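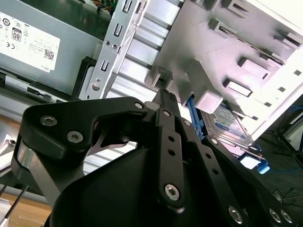 Chapter 3
What Things Really Cost

I paid too much for my first desktop computer. I was a student, I had saved all through January, and I walked into a store in Kustgate with my mind made up before I had looked at a single price tag. The man behind the counter could tell, of course. I went home with the machine, a printer I didn't want and a service plan I never used!

I bring this up because I teach economics now, and I still catch myself doing the same thing (last month it was a coffee grinder). So this chapter is about price and cost, two words we mix up all the time. We'll stay with ordinary purchases for most of it and get to companies near the end.

3.1 Price and cost

Price is the easy one. It's the number on the tag, and you hand that much over and walk out. Cost is everything you give up to have the thing, and some of it never shows up on a receipt. My computer had a price, but it also cost me a trip to Sekiguchi to see my cousins, and I thought about that trip a lot that spring. Economists call this the opportunity cost: the value of the best thing you passed up. Only the best one, mind you. Students like to add up every single thing they could have bought, and that gives you a silly number, because you couldn't have had them all anyway.

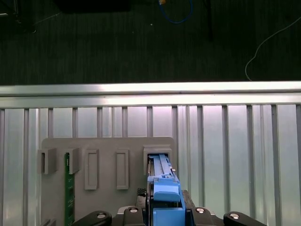 Then there are the costs that come later, like electricity, repairs, and the afternoon you spend on hold with the help line. My old neighbor Babatunde Sani bought a cheap Plakus washing machine and had it fixed three times in two years. He added up the bills one night and found he had spent more than the nicer model would have set him back on day one. He kept the washer, though, and we'll come back to whether that was foolish (I don't think it was, and section 3.2 on sunk costs explains why).

Before you read on, try something for me. Pick one thing you bought in the past year and write down its price. Under that, write what you would have done with the money instead, and then anything you've paid since just to keep using it. Hang on to that sheet of paper, as you'll need it for the first problem set, where we take the Flokedier bus pass and work out its cost over 12 months for a rider who also owns a bike.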